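Wanted: people who doubt it, for a robot demonstration at Pamasside

Kisero is opening its kitchen bench to visitors in July, and we are looking for 10 people to come, watch and argue. You do not need a technical background. You do need to have cooked, served or washed up for a living at some point, and to be hard to impress.

I have been to a lot of these open days. The arm does one thing it has clearly done all week, people clap, and then there is coffee. Last year's visit drew 79 people and I could not find one written complaint afterward, which tells me we invited the wrong crowd. Cristóbal Fuentealba, who runs the bench, agreed to let me pick this group.
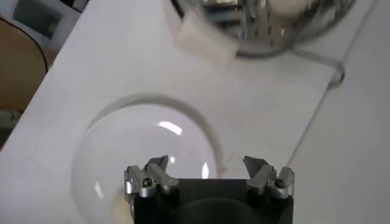 Gripper open over the bench, with a glass bowl and a steel strainer.

Clear glass and shiny metal are what I want you to watch. Ask for them. Ask for the bowl to be moved and the task run again. If somebody says "it normally gets that" — write it down, with the time.

What you would do: attend one session of two hours, starting at 10 a.m., fill in a score sheet while the arm works, and stay for a talk with Shobha Namboodiri's team. You may move things on the bench between runs when staff say so. You may not be polite on our behalf.

What you get: lunch, your fare, and a copy of the notes with nothing taken out. There is no fee. I asked for one and lost.

Not eligible: employees of Kisero or Grustov, their families, and anyone who sells robots.

To apply, send a few lines about where you worked and one kitchen job you think a machine will botch. Write to Padmavathi Mathew, Room 419, Pamasside, or leave your note at the front desk. We will answer everyone, including those we turn down.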